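**Thread: Anyone else's stockroom getting the hanging robot?**

**marlow_k**
Our store (coats and knitwear, part of the Grelier group) has had one since June. Management's line is that it takes over rehanging so we get "more floor time." So far my floor time is the same and I have a new job, babysitting. Curious what it did to hours at other places.

**pinstripe**
Same setup at Halász, different supplier. They cut the evening stockroom shift from 6 people to four before the thing had done a full week. Draw your own conclusions.

**TamasOrban**
I work on the rollout side at Skeltell, so discount this as you like. Rehanging is the part of the job that wrecks shoulders. I did it for years. If a machine takes the returns rail, I don't see the loss.

**marlow_k**
Tamás, I'd agree if it took the whole rail. It does wooden hangers with a plain hook. Padded ones, clip ones and anything with a belt come back to us in a bin. And the bin is on the floor, so now we bend instead of reach.

**dock_nine**
Did they give you numbers? We got a slide saying 1126 garments a week. I asked whether that counted the ones a person had to redo. Still waiting.

**marlow_k**
No numbers. I kept my own tally for one shift: 17 stops where somebody had to go over and clear it. Tamás will say that's early days.

**TamasOrban**
I would say that, yes. Ours came down a lot after the rails were moved. What height is yours?

**marlow_k**
No idea on height, I'll measure. Getting the hook up and over the rod is the bit I end up watching, with a coat already on there beside it. 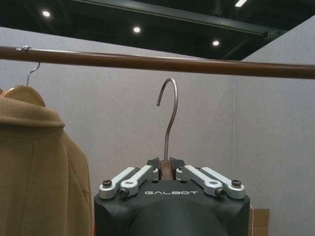
And watching is the problem. It isn't in my job description and it isn't paid as anything. If I walk off to help a customer and it stops, the stop gets logged against whoever was on.

**pinstripe**
Get that in writing. At ours it was "informal" until somebody's review.

**dock_nine**
Kemetex pays its stockroom people a 12 percent attendant rate. Small sample (my sister-in-law), but it exists, so ask for it.

**TamasOrban**
I'll give you that one. Logging stops against staff is a bad policy and we advise stores not to do it. The shoulders argument I'm keeping.

**marlow_k**
Keep it. My shoulders feel the same as they did in May. I've got a meeting with the area manager Thursday and I'll ask about the rate and the log. Will post what she says.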